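Home > News > Industry & Automation

SHARES 32 | COMMENTS 7

Lollton workshop opens doors for cloth-handling demonstration

The Amaral automation workshop in Lollton held its spring open day in March, with most of the floor given over to one problem: how to get a two-finger gripper to pick up soft material and put it where it is supposed to go.

Visitors were taken through in small groups. Each session ran for around 32 minutes and covered data collection with hand-held grippers, a review of recorded attempts, and a short talk on finger design.

The workshop started on fabric handling two years ago after inquiries from commercial laundries in the Esley area. Rigid parts such as boxes and bottles keep their shape when gripped, and a controller can plan around that. A cloth in a bin has no fixed outline. Its folds hide the edges, and the best place to grip changes each time the cloth is dropped.

"With a box, you measure it once," said Nivaldo Miranda, who leads the handling group. "With a cloth, the measurement you took a second ago is already out of date. So we collect a lot of short attempts and let the model sort out which folds are worth going for."

Those attempts are made by people. An operator holds the gripper, closes the fingers on the cloth, lifts it and sets it down. Video from the tool is stored along with finger position, which is worked out from printed square markers fixed near the base of each finger. Attempts in which the cloth slips are kept and labeled separately, Miranda said, as the model needs both kinds.

Jucélia Brito, who schedules the recording sessions, said operators change over twice per session to keep a single person's habits from dominating the set. Some people approach a cloth straight down. Others come in low and scoop. Both approaches work on a loose pile, but the scoop tends to catch the bin liner along with the cloth, and a liner pulled up over the rim ends the attempt.

Liners drew several questions from the floor. A visitor from a textile sorting plant in Skurkemstead asked why the bins were lined at all. Brito said that customer sites use them, and that a model trained on bare bins did poorly once a liner was added. Liner color is changed between sessions for the same reason.

Finger design took up the last part of the visit. The current version pairs a ridged black inner pad with an angled outer shell. Reinaldo Conceição, who makes the fingers, said that earlier smooth pads held thick towels well enough but lost thin cotton during the lift. Ridges improved the hold. They also pick up lint, and the pads have to be brushed out between sessions.

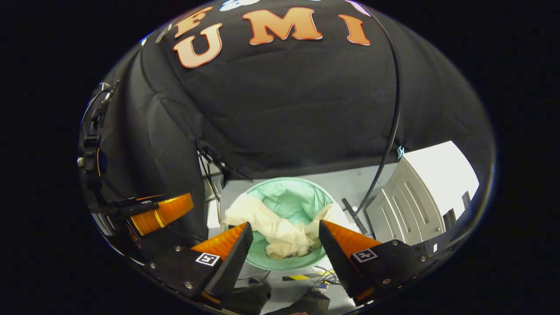

Perla Arellano
Staff Writer, Industry & Automation

Conceição passed two retired fingers around the group. One had a split along the shell, the result of repeated contact with a bin rim. The replacement shell is thicker at the base and adds a little weight, which operators notice toward the end of a long session.

No cycle times were given. Asked about throughput, Miranda said the group is not yet comparing itself with manual sorting and that any figure would depend heavily on the mix of fabrics. Small items such as washcloths are the present focus. Fitted sheets have been tried and set aside for now.

Digby Merrick, who runs a linen service in Esley and attended the afternoon session, said he was mainly interested in the first step of the line, where used items are separated by hand. "I don't need it to fold anything," he said. "I need it to take one piece out of a bin and not three."

The workshop plans a second open day once the thicker shells have been through a full round of recording. Places will be booked through the Amaral front desk in Lollton.

Filed under: Robotics, Material Handling, Open Days

We use cookies to remember your preferences and measure site traffic. Accept | Manage settings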